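The Grulow bus left Irley at 4, and she still had the red shirt to fold.
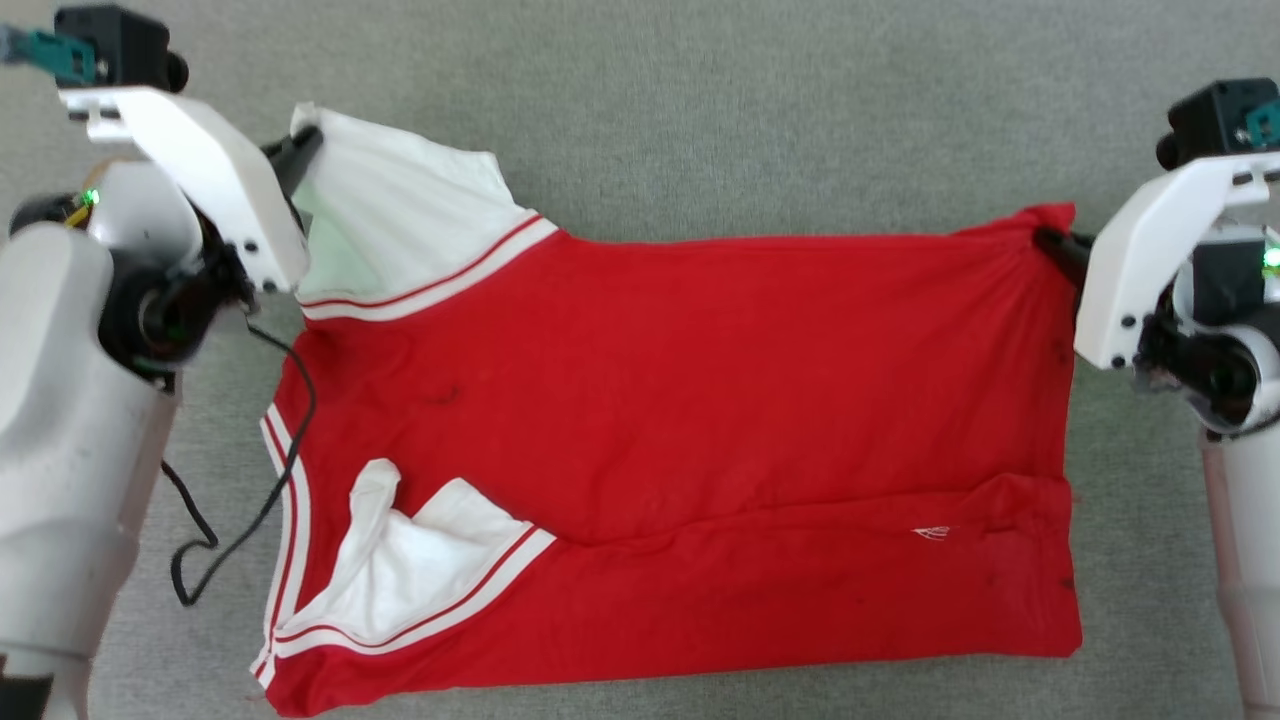 She had promised to mail it back in October. The package would cost less than the ticket.

1. Sleeves in.

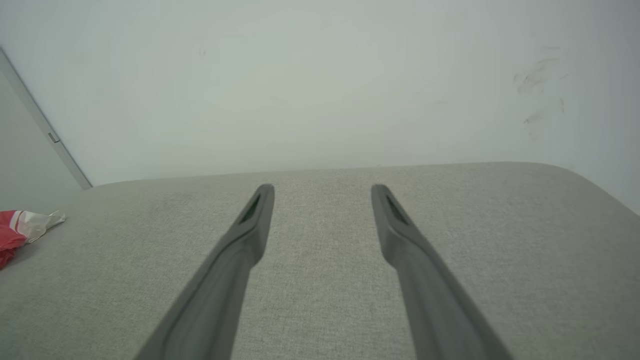 2. Bottom up to the collar.

Her brother's list, in pencil. He had folded shirts at Marinho for 52 weeks.
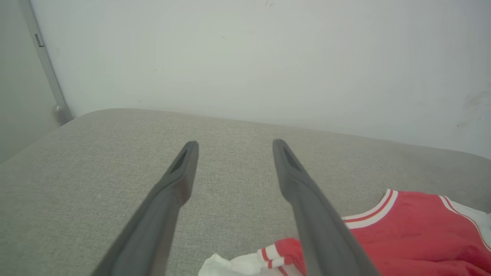

Did he want it back? He had asked for it on Friday, before he asked how she was.

She read the list again. 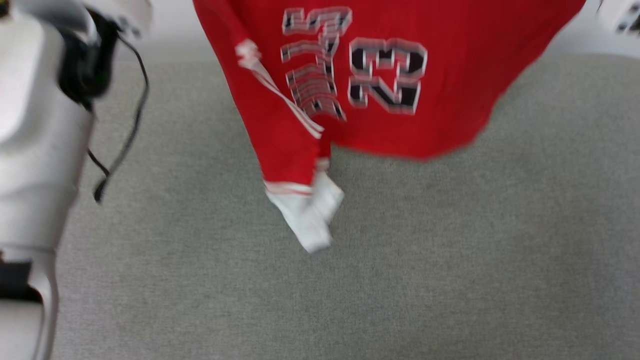
Then she put on her coat and took the shirt with her.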